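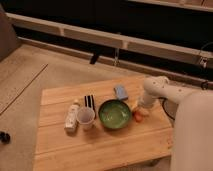

Okay, week 2, and we're on to figure and ground, the part of the course I like best (I say that every week, ask anyone who had me last year). Your eye decides very fast what counts as a "thing" and what counts as "the stuff behind the thing," and it does that mostly with edges. A strong edge wins. Look for the black-and-white striped piece and you'll find it right away, even though it's standing behind the cup, and the translucent cup in front of it takes a bit more work. The green bowl does well too, but by color this time. Write down which one you noticed first before you talk to your neighbor, please!

Some words we'll be using. "Value" means how light or dark something is, and it has nothing to do with what it costs or how much you love it. "Hue" is the name of the color: red, green, whatever. "Contrast" is the difference between two things sitting next to each other, and it can be a difference in value or in hue or in both. Beginners nearly always reach for hue first. I did, for years, and my early drawings look like fruit salad.

Squinting is your friend here. Half close your eyes until the details go mushy and only the big light and dark shapes are left. If two shapes melt together when you squint, they have the same value, no matter how different the colors seemed a second ago. Dumisani Adams asked last time whether taking your glasses off counts as squinting. Yes, it does, and I'm a little jealous.

Now the lost edge. Sometimes a shape and its background are so close in value that the line between them just goes away, and that's fine! You don't have to draw every line you know is there. Myung-ja Heo brought in a charcoal study of a milk jug where the whole left side was missing, and every one of us still read it as a jug. Leave some out. The viewer fills it in and has a nicer time doing it.
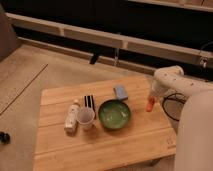 Pale on pale is the one people dread, and it's your homework. The trick is to stop hunting for an outline and go after shadows, small shifts in value, and any place where something darker happens to pass behind. With the frosted cup, say, I'd start with the thin shadow on the wood behind it and let that do half the job. Then the bottle next to it, white with a rounded cap and a slight tilt, and I'd get the tilt down before fussing over the pale markings on the label. If you straighten it up it goes stiff on you.

Homework, then: two drawings of light things on a light surface, pencil or charcoal, no outlines in the first one. Give yourself a time limit, and stop when it's up even if you hate it. In the second you can use any lines you want, but try to lose at least one edge on purpose and put a tiny x in the margin next to it so I know you meant it.

Reading is the Belmiro Cunha handout on edges. Skip the bit about oil glazes, we'll get to it in December. Bring a kneaded eraser next time, the gray squishy kind.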